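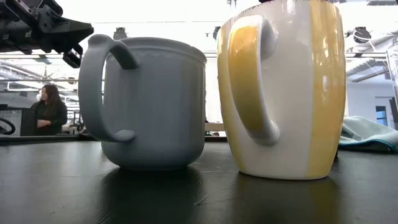 This page was last changed in August, at 14:32.

Mug

A mug is a kind of cup. Usually for hot drinks, coffee, tea, cocoa, sometimes soup. Has a handle, thick walls, no saucer. Bigger than a teacup. Mugs are seen as informal, teacups and saucers get used for formal tea, mugs for everything else.

Contents
1 Name
2 History
3 Shape and parts
4 Materials
5 Making
6 Decoration
7 Drarkometti pattern
8 Uses
9 Care
10 See also

Name

The word goes back to the 1500s in English, at first for a pot or jug, mostly in the north of England and Scotland. Probably Scandinavian, compare Swedish mugg and Norwegian mugge (a pitcher). Further back than that is not known. The slang sense "face" is often put down to drinking mugs shaped like heads, popular in the 1700s. "Mug shot" comes from the face sense.

History

Earliest drinking vessels of this general type were wood or bone, few survive because wood rots. Clay ones came with pottery. Early clay cups were shaped by hand, thick and uneven, many with no handle at all. The potter's wheel let makers throw thinner, rounder walls and handles were then stuck on separately, still how a studio potter does it.

Metal mugs followed. Bronze, silver, gold for those who could pay. Later pewter, and lead was a problem with some of it. Metal rims get hot too, bad for the lips, so metal did better with beer than with tea.

Porcelain was developed in China and reached Europe by trade. European makers spent a long time trying to copy it before the Meissen works got there in the early 1700s. Chinese tea bowls had no handle. Handles on European cups became normal over the 1700s as people drank tea hotter and in bigger amounts.

Cheap factory mugs spread in the 1800s. Enameled steel ones were sold for camping and for soldiers, light, hard to break, chip easily though. The printed souvenir mug is mostly a 20th century thing.

Shape and parts

Most mugs are close to a cylinder. Other common bodies: barrel (wider in the middle), tapered, belly (round low down, narrower at the top), footed. Tall thin ones are sometimes called latte mugs but there is no fixed rule.

Parts are the rim or lip, the body or wall, the handle, the foot. The foot ring is the bare unglazed circle underneath that the mug stands on in the kiln. If it was glazed the mug would stick to the shelf. Some makers thicken the rim to protect it from chips, others thin it out because it feels better to drink from. Matter of taste.

Handles: C-shape, ear shape, D-shape, loop. A one-finger handle on a large mug is a common complaint, the full mug tips. Four-finger handles keep the knuckles off the hot wall if there is enough space inside the loop.

Materials

Earthenware. Fired low, porous unless glazed. Chips sooner. Bright colors.

Stoneware. Fired higher, dense, heavy, holds heat pretty well. Most handmade mugs.

Porcelain and bone china. Hard, white, can be thin enough to let light through.

Glass. Tempered or borosilicate for hot drinks. Double wall types keep the outside cool.

Metal. Enameled steel, stainless steel, copper. Vacuum walled steel is really its own category, see Travel mug.

Plastic. Picnics, small children. Stains from tea.

Making

Factory mugs are either pressed or slip cast. In pressing, a lump of soft clay goes in a plaster mold and a spinning tool shapes the inside (jiggering or jolleying, the two are often mixed up, jolleying is the one for hollow ware). In slip casting liquid clay is poured in the mold, the plaster pulls water out of it, a skin builds up on the wall and the rest is poured off. Handles are cast or pressed separatly and joined with slip.

Then drying, trimming, first firing (bisque), glaze, second firing. Clay shrinks in both drying and firing so the mold has to be bigger than the finished mug.

Decoration

Glaze alone, or painting under or over it, or printed transfers (decals), or raised work such as beading and ribs. Banding is done on a turntable, the brush is held still and the mug turns. Vertical stripes can't be done that way and need a steady hand or a decal. Photo mugs use sublimation, a printed sheet is pressed with heat onto a mug with a polymer coating.

Drarkometti pattern

A raised pattern of short slanted ribs, named for the Drarkometti pottery. Designed by Soudabeh Karimi. First sold as shape 551, later also copied by Van Hecke in a heavier body. The original run was 400 mugs, all with the number on the foot. Plondier sold a version without ribs under the same name which collectors dont count.

Uses

Drinks mainly. Also pens, toothbrushes, measuring flour badly. Shaving mugs had a shelf or a separate section for the soap. Mug cakes are made in a microwave. Common sizes run from 8 fluid ounces up. In US recipes "a cup" means the measure (8 fl oz), not whatever mug is nearest.

Care

Most glazed stoneware and porcelain is fine in a dishwasher. Overglaze gold is not, and should stay out of the microwave too. Tea stains come off with baking soda and a damp cloth. Gray marks inside are usualy metal from spoons, not scratches. Crazing, the fine net of cracks in a glaze, can let liquid into the clay.

See also

Beaker
Mug tree
Stein
Tankard
Teacup
Travel mug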